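Friends of the Clillon Opera: autumn newsletter
29 September 2018

Floteo returns in December

The company's winter production will be Floteo, last staged here in 1996. There are nine performances, all at the Flaltuvano, and the chorus has been brought up to 40 for the harbour scene in Act Two. Those who saw the earlier staging will remember that the scene was cut by half. It is being given complete this time, with the offstage brass back in the side gallery where the composer asked for it.

İlker Çınar conducts. He has spent part of the summer comparing the printed vocal score with the manuscript parts in our library, and has found a fair number of wrong notes, most of them in the second violins. The tenor's aria in Act Three will be sung in its original key, a tone lower than usual. It sits better with the clarinet, and the duet that follows no longer needs the awkward four bars that somebody added to get back down.

The opera will be sung in French with English surtitles. Running time is a little under three hours with one interval, which comes after the storm. Please note that latecomers can't be let in during the overture, as it runs straight into the first chorus.

Friends' booking opens two weeks before general sale. Each member may buy up to four seats for any one performance, and the form is enclosed with the printed copy of this newsletter. Seats in the upper circle are £48 for a pair — the same price as last year. The front two rows of the stalls have been taken out to make room for the larger orchestra.
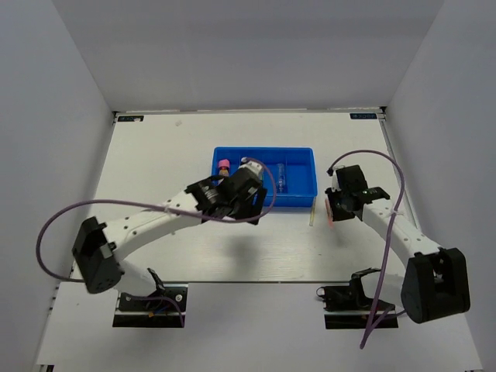

Can Friends come to the dress rehearsal?

Members who renewed before the summer will get one ticket each by post. Seats are unreserved, and the singers may not use full voice.

The pre-performance talks will be given in the Leclerc Room, on the first floor, an hour before curtain up. They are free to ticket holders and last half an hour. The bar on that floor stays open until the first bell.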